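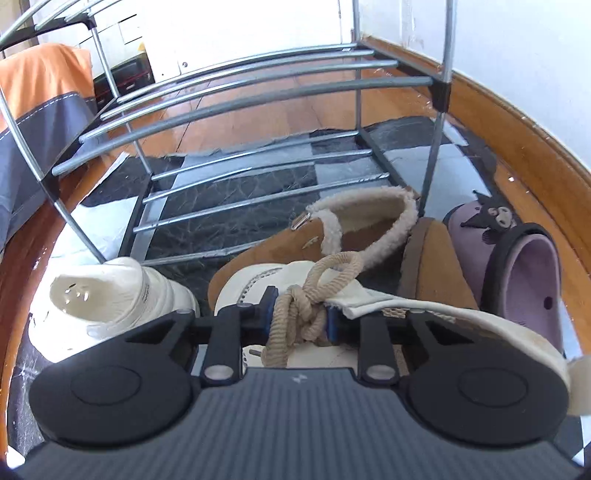
Grirkley open house: the shoe room

We got to Grirkley a little after 10 in the morning, which was a mistake, as everyone else in the county had the same idea. The parking field was packed! I'd come for the Zomia workshop, where they repair and resell used shoes, and I'd told myself I would see it first and leave the rest of the building for later. Three hours went by and I hadn't made it upstairs.

The sorting room is the first stop on the tour and I could have stayed there all day. Metal racks, shoes on them, and that smell of old rubber and leather cleaner that I secretly like. The bottom level was my favorite, with a real jumble of things together. There was a tan suede ankle boot with fluffy cream fleece around the opening (I wanted to put my hand in it so badly), a chunky white high-top with a very thick sole, and a lavender rubber clog with a little black-and-white cartoon charm in a pointed hood sitting on the toe. My daughter had clogs like that and lost every charm within a week.

The one I'd have taken home was a cream-white sneaker with thick rope laces. It's a bit dirty, and the pull tab at the heel is frayed, but the shape is lovely. A new pull tab is an easy fix, according to the guide, and dingy uppers get a brush and a mild soap before anybody reaches for anything stronger. Suede is a whole other story. They won't let water near it until they've tried a dry brush and an eraser, and I have been doing it wrong for years - sorry, boots.

After sorting comes the repair bench, where you can watch soles being glued and pressed. You get 11 minutes there, and they do mean 11, as the next group is already shuffling in behind you. I asked too many questions about stitching and held everyone up.

The Sampaio room next door is all laces and insoles, drawers and drawers of them. Two dollars a pair for laces, any length. I bought green ones I have no shoes for.

Lunch was soup from the Gridaneck stand out in the yard, hot and peppery, with bread that was gone by noon. Get yours early.

A few things if you're going next time: wear something you can slip off easily, as the fitting corner has one bench and a line. Bring cash for the laces. The upstairs gallery closes at 3, and I found that out at the foot of the stairs with soup on my sleeve.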